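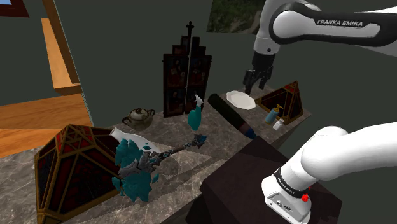
How many examples does a robot arm need before it can pick up a teapot by itself? Our best guess at the moment is a couple hundred good ones per object, and we'll know more once the first training run is done, because so far we've mostly been collecting.

And collecting is what this update is about! We passed 1496 saved runs in November, all of them in simulation, all of them on the same kitchen counter. The project is called Hirnell, and if you've been following along you'll remember that back in the spring it was one arm, one mug and a lot of me swearing at a joystick. Now it's a Franka arm on its pedestal next to a marble countertop, and the counter gets a fresh load of stuff every time we hit reset.

I do mean stuff. The scene builder (we call it Dada, and yes, the name stuck after the first week of output) pulls objects from a big folder without caring in the least whether they belong in a kitchen. So you get a spray bottle and a teapot, fine, and then a spiked mace with teal crystals on it, and a stained-glass lamp in the shape of a gemstone. I love it. My first reaction was that we should clean up the folder, but the odd shapes are where the useful runs come from. A gripper with two fingers has to approach a pyramid very differently from a bottle with a pump on top, and if every example is a mug, all you've taught it is mugs.

A run goes like this. One of us drives the arm from a desk, picks a target, brings the gripper down over it, closes, lifts, moves it, sets it down. The simulator logs the joint positions, the gripper opening and the camera views the whole way through. Then you mark it keep or toss and hit reset. On a good afternoon it's almost relaxing. On a bad one the thing slides out of the fingers over and over and you end up going for a walk.

We changed two things this time around. First, we stopped tossing every run with a fumble in it. If the driver misses, backs off and tries again, that goes in the keep pile now, with a tag on it. We want the model to see what a second try looks like. Second, sessions are capped at 2 hours per driver. I was the reason for that one. I went back through my late runs and my approaches got sloppy and fast, always from the same side, and a model will happily copy a tired person. 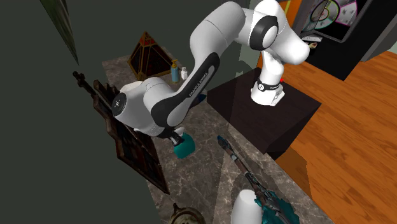
Brinkmann wrote in after the last update to say that 1496 runs on one counter still amounts to one counter, and that we ought to be moving the furniture before we save a single run more. Fair point, and I went back and forth on it for a while. The objects change, but the marble and the green wall and the wood floor don't, so there's a real chance the model leans on them more than we'd like. For now we're sticking with the one room until the first training run is finished, mainly so that when something goes wrong we have fewer places to look. After that, Grovham gets its turn, our second set of rooms, with 7 different counters at different heights and a few that aren't level with the arm's base (that's going to be fun to drive).

Next up is labeling. Each kept run needs a short line of plain text saying what was moved and where to, and I've been typing those in myself with a cup of coffee at six in the morning, which is slow going when half the objects have no obvious name. If you have strong feelings about what to call a mace with a crystal cluster in three words or less, the comments are open. I'll post again when the training run is through, with the success numbers for each object, including the ugly ones.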